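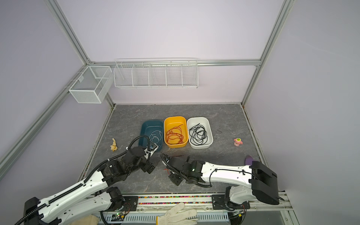
Drikivholm, Saturday, August 31, 2024

SKARKONANO ADDS CABLE RETURN SCHEME TO HARUNA STORAGE RANGE

Skarkonano will accept used leads and wire offcuts from trade customers starting in October. The scheme covers low-voltage cable with copper conductors. Each account may return 2 crates per visit, up to 600 kg a year. 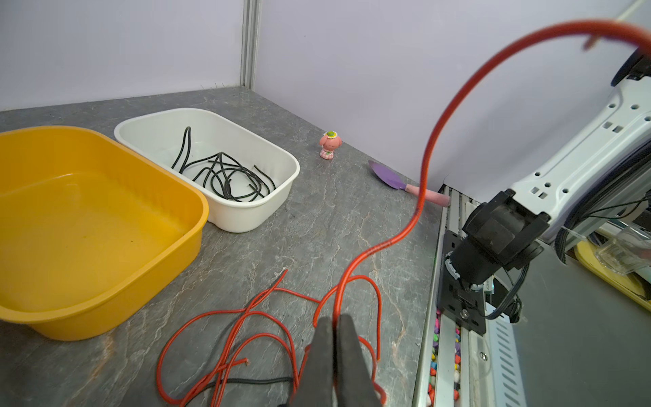 Sorting takes place before weighing. Cable must be free of plugs, clips and tape, and separated by jacket colour where the customer's own labelling allows. Single wires such as the bright orange-red one shown go in a separate tub from sheathed leads, as the two are stripped on different settings. Mixed loads are accepted at a lower rate.

"Most of the loss in value happens at the sorting stage," said Keabetswe Modise, materials manager. "In our trial, 59 loads were regraded after arrival."
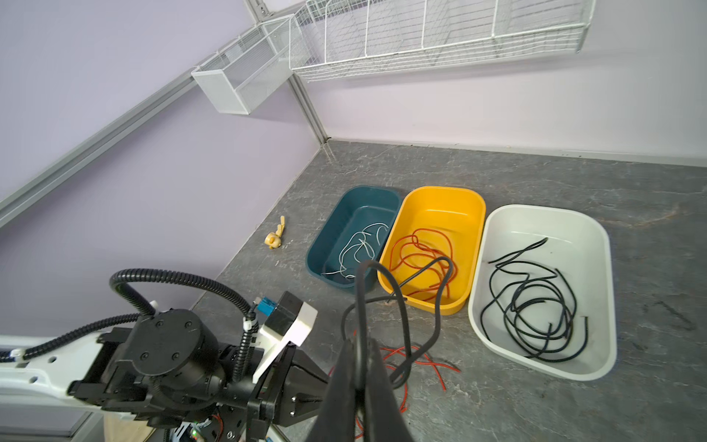 Regraded loads are recorded against the account and a revised weight note is issued within 2 working days. Customers may ask for the load back if they do not accept the new grade. Stripped copper is sold on to Arometti, and the jacket material is ground for use in floor matting.

Haruna crates already in use do not need to be replaced. Labels can be ordered through the trade desk.

Contact: Osaze Etim, trade desk, Skarkonano, Drikivholm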